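Speaker notes – "Where Is My Hand? Pose Tracking and Time Sync for Two-Handed Data"
Metau meetup, November, evening slot. Slides are on the shared drive, demo laptop is the one with the Nunow sticker.

Slide 1 – Title
Say hi, say thanks for the pizza. Get the clicker working BEFORE talking this time.
One line on who we are: the small tooling group at Buvedia, we write the software between the grippers and the training run. Everyone loves the policy at the end. I love the part in the middle, and I want to spend this slot getting you to love it too!

Slide 2 – What we're trying to get
Two grippers, two hands, one table. For every moment we want the 6D pose of each gripper, the opening of the jaws, and the wrist video, all on one clock. Sounds like three columns in a table. It took us most of a year (pause, people usually laugh).
Poses go out at 200 Hz, video at 60. Keep both numbers on screen, they come back on slide 5.

Slide 3 – The setup
Keep this one up for a while. Point at the cubes on top of the grippers, since the next ten minutes are all about those. Black squares on white, a different pattern per face, so the detector knows which face it's looking at and which way is up.

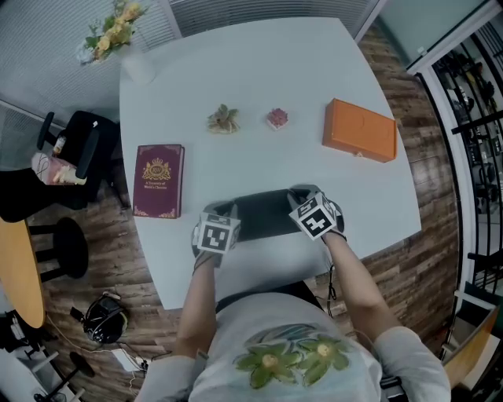
Someone always asks at this point why we bother with markers when visual-inertial tracking is so good now, and at the dry run it came up as a fair challenge: if the headset already knows where it is in the room, couldn't the grippers do the same with their own cameras and skip the calibration headache completely?
Good question, take it seriously. Answer: we run both. Inertial tracking is lovely when the hand moves fast and it drifts when the hand sits still over a plain tabletop. Markers are the other way around – rock solid when you see them, useless when you don't. The filter gets to pick. Don't go into the math here, it's on slide 6.

Slide 4 – Losing the cube
My favorite slide. Play the plot animation twice.
When one arm crosses over the other, the head view loses a cube. Our first version held the last good pose and then jumped. The policy learned the jump! It would twitch the left arm whenever the right arm passed in front. We stared at that for a week thinking it was the controller.
Fix: the filter now carries a covariance through the gap, and anything past a threshold is flagged and left out of training. Out of the first 400 recordings we flagged 196. Painful to look at, and the model got better the same afternoon we dropped them.

Slide 5 – Clocks
Back to 200 and 60. They don't divide evenly, so every video frame falls somewhere between two poses. Interpolate position in a straight line, rotation with slerp, and please please interpolate on capture time. Arrival time includes the USB hub having a bad day.
Show the wave test: move the gripper side to side, plot marker motion against image motion, slide one curve until they match. Cheap, and it catches nearly everything.
(If short on time, skip the part about the Verbruggen bench. If not, tell the story about the two laptops set to different time zones.)

Slide 6 – The filter
One equation only. Talk through the state: position, rotation, velocity, gyro bias, accelerometer bias. Mention that the jaw opening is a separate little filter and that we tried merging them and regretted it.

Slide 7 – What the wrist sees
Switch to the gripper's point of view. Each wrist camera also catches the other hand's cube when the two come close, and that gives us a direct relative pose between the grippers with no head view in the loop. For handovers this is gold. The fisheye needs its own distortion model; the standard pinhole one falls apart toward the edges.

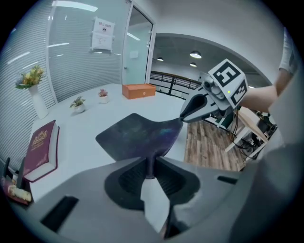
Wrist view: finger in front, the other gripper's marker cube coming in from the right.

Slow down here. Relative pose goes into the filter as one more measurement, and the two hands stop floating apart from each other.

Slide 8 – Replay tool
Live demo. Open the viewer, load the short recording, scrub back and forth through the handover. Turn the uncertainty blobs on so people can see them grow and shrink. If the demo won't load, the screen capture is on the next slide – go straight to it, no apologizing.

Slide 9 – Still open
Calibration after someone drops a gripper. Glare on the cube faces. A better flag than one fixed threshold.
Ask if anybody has tried learning the threshold. Then questions, and leave slide 5 up during those, people want to photograph it.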